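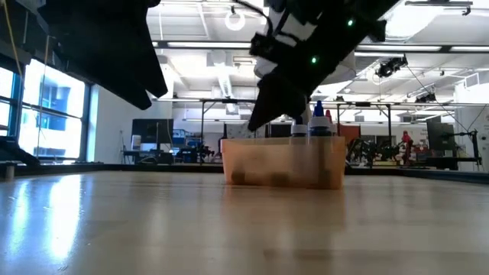
Hardware / Reviews

Home Reviews Notes About Contact
Reviews > Arms > Brasis two-arm kit

The Brasis kit ships as a pair of arms, a controller and a license for Lesley, their teaching software. Our unit cost 2,313 dollars before the frame. Calibration took around 3 hours, most of it spent on the second arm, whose zero offset would not save until I updated the firmware.

Small capped bottles in a low orange bin are a fair test of the grippers. Approach angle matters more than grip force - come in too flat and the fingers meet the neighboring cap first. Lesley lets you set the angle per waypoint but not per object, so a bin that shifts means teaching the pick again. 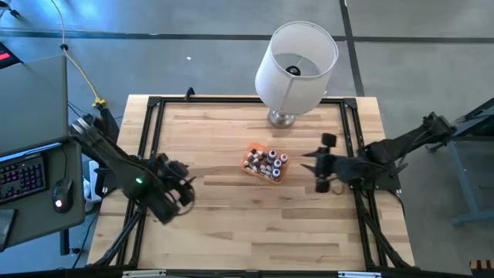 Dulce Ledesma commented that per-object angles are in the beta, under Advanced, and that they reset whenever the controller restarts. I have asked Brasis for access. The stable release stays on our controller until then.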